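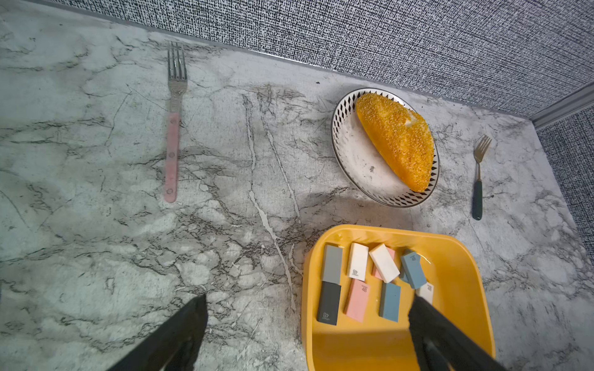 4. Living with the Jevar kit

4.1 What we asked it to do

By the time we got to this part of the evaluation, the Jevar had been bolted down in our lab for three weeks and I had pretty strong feelings about it, most of them good. The earlier sections deal with the bench measurements. In this one I want to get at something the bench numbers don't tell you much about: what it's like to sit down with the kit in the morning and try to come away with usable demonstration data by the time you go home.

For readers skipping ahead (I do it too), the Jevar is sold by Stemelska as a complete two-arm tabletop package. You get the arms, the grippers, a small camera for each wrist, a fixed camera for the workspace, the base rail, and a licence for Karno, the recording software. We bought ours through Van Leeuwen, who also offer an installation visit. We paid for the visit, and I'd do it again.

The task was tray sorting. Small flat erasers are spread over the work surface and the operator brings them into a yellow tray with either arm. We liked erasers because they're cheap, light and all one shape, and they come in colours that range from very easy to see on pale marble to quite nasty. Figure 1, from a wrist camera, gives a fair idea of both ends of that range. The dark charcoal one jumps out at you. The white ones you find mostly by their shadows and by the 4B lettering, and where one white eraser is leaning on a pink one you have to look twice to decide where the first stops and the second starts. Our perception model had the same trouble with whites, so I didn't feel too badly about it.

The rest of the setting was there as clutter. We kept a plate with bread on it and a pair of forks toward the back of the surface, and the instruction to operators was to leave all of that alone. I'd argued for a bare table. Malou Gunnlaugsson, who designed the protocol with me, thought a bare table would flatter the kit, and she was right. A policy trained on a bare surface can get away with treating every coloured lump as something to pick up, and an orange bread roll is a very colourful lump.

4.2 Getting comfortable with the grippers

The fingers are long, black and angular, and my first reaction was that they looked too big for the job. An eraser is a small thing! From the wrist camera you see both fingers coming up from the bottom of the picture, and when a finger is over the tray it hides a good part of what's in there. In Figure 1 the right one is blocking the lower right of the tray and partly covering a white eraser. New operators hated this. They would drive the gripper forward, lose sight of the thing they were going for, back off, and come in again.

What helped was learning to use the two views together. You pick your target in the wrist view, commit to an approach while you can still see it, and then trust the fixed camera for the last little bit. Eckhard Seidel got the hang of this faster than I did and ended up teaching the rest of us. His other piece of advice was to come in along the long side of an eraser wherever possible, and to nudge a tilted one flat before trying to grip it. Stemelska's manual covers gripping in one short page and mentions neither trick, so consider this my small contribution to the literature.

I do have a complaint about the matte black finish. It's lovely for avoiding glare, and we never had a highlight on the fingers confuse anything. But a black finger next to a black eraser is a rotten combination in the fixed view. We put a small green dot on top of the left gripper, and after that it was much easier to tell at a glance what the gripper was doing. A strip of coloured tape from the factory would cost next to nothing.

4.3 The enclosure

Our arms live inside an aluminum extrusion enclosure with gray woven fabric on three sides. The idea is to block out people walking past and keep the background dull, and on the whole it does that. From the wrist cameras the fabric just looks like fine gray speckle, which is exactly what you want.

From the fixed camera it's another story. The weave and the sensor don't get along, and you can end up with curved bands of yellow, orange and blue fanned out across the back wall, as in Figure 2. To the eye standing in the room, the cloth is plain gray. I spent most of a Saturday convinced the camera was faulty. It wasn't, it was ordinary moiré, and a slight defocus made it better at the cost of making everything else worse. In the end we left the focus alone and masked the upper part of the view during training. If you're building an enclosure from scratch, buy a coarser or a plainer fabric than we did and test a scrap of it with the camera before you cut the lot.

The marble-patterned surface was our choice as well, and I'd keep it. The dark veins give the model false edges to deal with, much like a real kitchen counter would. Two people have since asked me whether we'd have had better numbers on a plain white board. Probably, yes! But the kit is advertised for household-style tasks and it seemed only fair to take that at its word.

4.4 Recording sessions with Karno

Karno is the part of the package I expected to dislike, and I came round to it. You start a session, it checks that every camera and joint is reporting, and you're off. It took us around 22 minutes to go from a cold start to the first recorded episode, and that included laying out the erasers. The interface is plain. There's a big button to start, a big button to stop, and a box for notes that I wish I'd used more.

We recorded 207 episodes and threw out 56 of them after review. That sounds like a lot to throw out, so let me say where they went. Most were operator mistakes of the boring kind, such as an eraser dropped outside the tray and left there, or an episode stopped too early. A smaller share had a cable drifting in front of a camera. I'll come back to the cables. The remainder were episodes in which the operator had touched something in the clutter, usually the plate, and under our protocol that was an automatic discard even if every eraser made it home.

Where Karno let us down was in labelling. It has no notion of an object being in the tray or out of it, so partway states have to be tagged by hand. For a task like ours this matters a fair bit. The workspace in Figure 2 has erasers bunched in the left half of the tray, nothing in the right half, and plenty more on the marble in front, including a couple that are mostly tucked under the left gripper. A human reviewer can read that in a second or two. Doing it for every keyframe of every episode is tedious, and after an hour of it Malou and I were disagreeing about pieces we could both see perfectly well. Stemelska tell us that tagging by region is planned for a later release. I can only review what's in the box.

The other thing I'd change is how the two arms are shown. Karno lists them as separate devices, with separate clocks, and although the drift between them was too small to bother us, it was up to us to find that out. I'd have liked a line on the screen saying so.

Figure 2. The Jevar kit in our enclosure, seen from the fixed camera. Both arms are mounted on the base rail along the front of the table, with the yellow tray and the clutter items behind the scattered erasers. 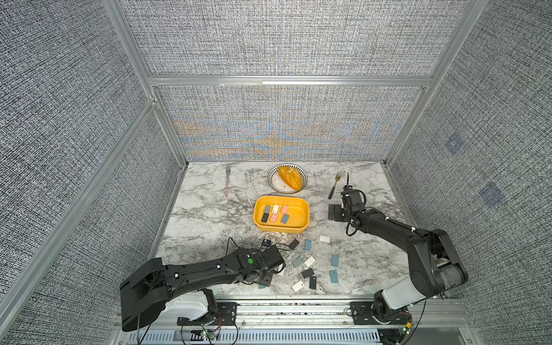
4.5 Cables, and other small miseries

Back to the cables, then. A thin black one loops up off the left gripper toward the tray, and on the right arm they coil around the gripper, with white cable ties along the forearm. We added ties as we went - a few at first, then more whenever somebody lost an episode to a wandering loop. The trouble with tying everything down tightly is that the wrist needs slack to turn, so each tie is a small compromise and you find the right spot by trial and error.

The wiring down at the base is not as tidy as I'd like either. Thin red, white and black wires sit in a tangle beside the right arm, close to where an elbow or a sleeve might catch them. We had no failures from this. I still think a kit at this price should ship with a cover for that area, and I've said so to Van Leeuwen, who were very decent about it and offered to pass it along.

The small indicator lights by each arm are a nice touch. You can see from across the room that there's power at both bases, and I got into the habit of checking them on my way in with my coffee.

4.6 Would I buy it again?

Yes, with a shopping list. I'd order the Jevar, the installation visit, a bag of spare cable ties, some bright tape for the fingers and a different fabric for the walls. I'd also set aside a good deal more time for tagging than the brochure suggests. Eckhard would add a second operator station to that list, and I wouldn't argue with him, though it was outside our budget this time.

The trained policies themselves are covered in Section 5, along with the breakdown of the failures by eraser colour.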